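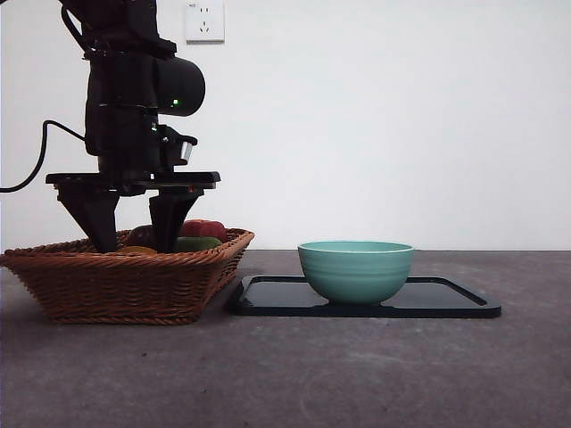
Ata da reunião de acompanhamento - comparação de garras
Laboratório de manipulação, Pridport
Fevereiro, início às 14h30

Presentes: equipe de bancada, equipe de controle, representante de compras.
Ausência justificada: equipe de visão (enviou notas por escrito, lidas no ponto 3).

1. Ata anterior
Aprovada com uma correção: onde se lia "garra Flemon, dedos retos", leia-se "garra Flemon, dedos em cunha". Os dedos retos só foram usados na montagem inicial e não entram na comparação.

2. Resultados da garra Flemon
A bancada apresentou a rodada completa com os dedos em cunha: 700 tentativas de retirar fruta do cesto de vime e colocar na tigela verde sobre a bandeja preta. Foram 680 transferências válidas, e a sala ficou muito contente com isso! É de longe a melhor rodada que já tivemos com o cesto, e a ponta afilada explica boa parte do resultado, pois entra entre as frutas sem empurrar tudo para o canto. Das falhas restantes, quase todas foram de fruta que escorregou já acima da borda do cesto.
Discutiu-se se a força de fechamento não está alta demais para fruta madura. A equipe de controle acha que dá para baixar um degrau sem perder aderência e está animada para testar. Fica combinado repetir um bloco curto com a força reduzida antes de mexer em qualquer outra coisa.

3. Câmera
Notas da equipe de visão: a câmera fixa mostra bem a tigela e a bandeja, mas quando os dedos descem no cesto as pontas somem no meio das frutas e o contato não se vê. Pedem uma segunda vista, mais alta. O reflexo na bandeja é fraco e por enquanto não atrapalha a segmentação.
Houve quem preferisse uma câmera no punho. A bancada lembrou que o cabo já faz uma volta larga do lado do braço e que mais um cabo ali pede uma presilha decente. Decidido: primeiro a vista de cima, depois se conversa sobre o punho.

4. Garra Stinddale
Chegou com os 2 jogos de dedos encomendados. A placa de montagem não casa com a furação do nosso punho, e compras já pediu o adaptador. Todos curiosos para ver como ela se comporta no mesmo cesto - o fechamento é visivelmente mais suave na demonstração que fizemos à mão.
A comparação usará o mesmo cesto, a mesma tigela e a mesma ordem de reposição das frutas.

5. Controlador Navaratnam
Instalado na bancada reserva. Os primeiros movimentos saíram muito limpos, sem o tranco na descida de que reclamamos desde o começo. Falta portar a rotina de parada suave. Pergunta em aberto: trocar o controlador antes ou depois da Stinddale? Decidido que depois, para não mudar duas coisas ao mesmo tempo.

6. Encaminhamentos
Bancada: bloco com força reduzida; presilha para o cabo.
Controle: rotina de parada suave no Navaratnam.
Visão: suporte e calibração da vista de cima.
Compras: prazo do adaptador; um cesto igual de reserva.

Próxima reunião em março, mesmo horário, com 6 minutos por equipe para os informes.
Encerrada às 15h40.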